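Blog > Mornings > Quitting the second cup

Week three of one coffee a day. Going fine. Mostly. Thursday was bad.

The plan was simple – one cup before nine, then water, then whatever that herbal thing from Messka is (tastes like a hay barn, 90 bags in the box, so I'm commited now). I used to have four a day and wonder why I was staring at the ceiling at 2 a.m.

Headaches stopped after the first week. Sleep is better. Mood, ask my family. White machine, blue tray, that's the whole coffee corner:

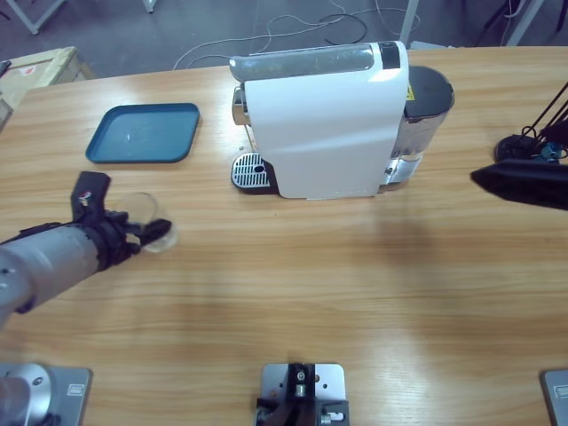
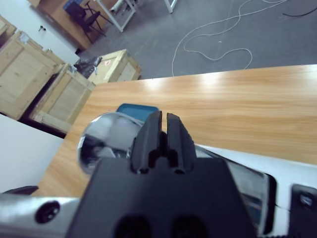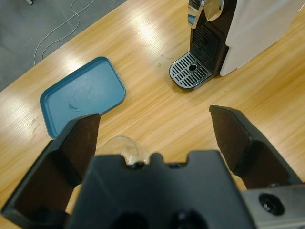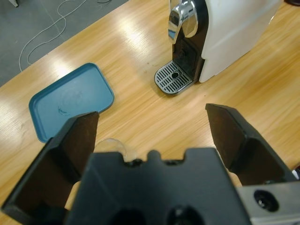
The afternoon slump is the real problem. Three o'clock, brain off. I've tried walking to Fung for a bun, which works but now I have a bun habit. Tried a nap. Woke up angry. Tried cold water on the face – okay, that one does help a bit.

Also money. I was buying a latte at Biseren most days on top of the ones at home, and teh total since January came to 462 dollars. Felt sick. That's a weekend away, or a lot of buns.

Next up is sugar, maybe in June. Maybe not. One thing at a time. If you've got a decent decaf tell me, the Rasura one was thin and kind of sour.

Ok, school run, bye.

14 comments | 3 shares

We use cookies to improve your visit. Accept | Settings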